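Unit 2: Powering your board project

Okay, so last time we got the sensor talking to the microcontroller and everybody's LED was blinking by the end of the session. Lovely! This week is about the part people skip, and then email me about at midnight: where the electricity comes from.

Every board in the Endton kit wants 5 volts on its USB connector. Inside, a little regulator brings that down to 3.3 volts for the chip itself. If you feed 5 volts straight to a 3.3 volt pin you will probably kill the pin, and you may take the rest of the chip with it (I've done it, and the smell stays with you). So before you connect anything, find the pinout sheet from Unit 1 and put your finger on the pin you mean to use. I really do mean your finger.

Now, current. Voltage is what the supply offers, current is what your circuit takes. A supply that can deliver 2 amps won't push 2 amps into your board, it just has that much available. A supply that's too small is the one to worry about - the voltage sags when a motor or a radio kicks in, the board resets, and you spend an hour hunting for a bug in code that was fine all along.

Marwan Twal's group had exactly this in March with their plant monitor. It ran all day and then rebooted whenever the pump came on. They gave the pump its own supply, tied the two grounds together, and the resets stopped. Please remember the grounds! Two supplies with no shared ground will give you sensor readings that make no sense at all.
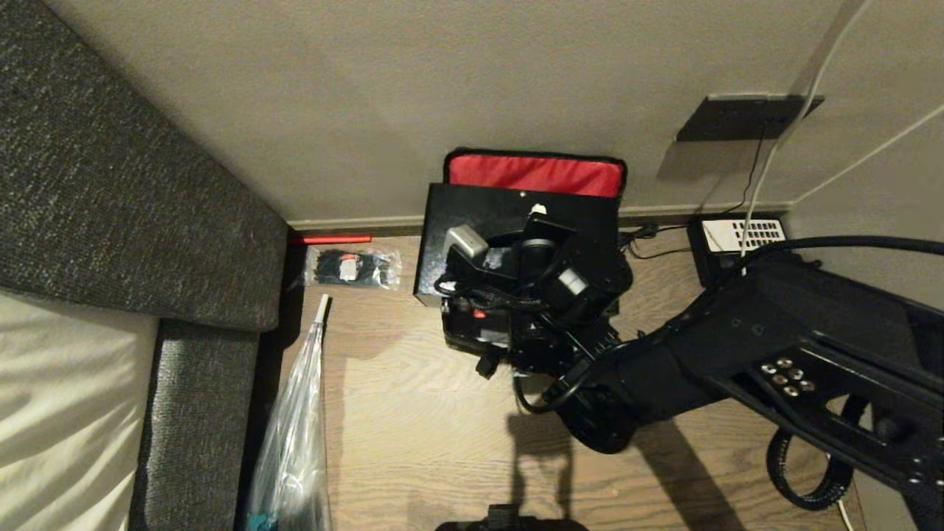
Wall and corner beside a gray sofa.

Let's do a power budget. Write down every part, what it draws when it's busy, and what it draws asleep. My board draws 80 milliamps awake and 10 asleep, and the display adds another 20 whenever it's lit. Add up the busy column first, since that tells you how big the supply has to be. Then leave yourself some room on top, because datasheets are optimistic and cables lose a bit too.

Battery people, you need the average as well. Say the board wakes for 2 minutes every hour and sleeps for the other 58, with the display off the whole time. That's 80 times 2, plus 10 times 58, all divided by 60, so a bit over 12 milliamps. Divide your battery's capacity in milliamp-hours by that and you have a first guess at the running time in hours. Expect less in real life, especially if it's cold out.

For next time: finish the budget for your own project and bring it on paper. Xóchitl Arellano has the bench meters, so see her before you measure anything, and put the meter in series for current (in parallel you'll blow the fuse, and she keeps a list). Reading is chapter 8 of the Paiva book, up to the part on switching regulators. Skip the math in the gray boxes if it scares you, we'll go through it together.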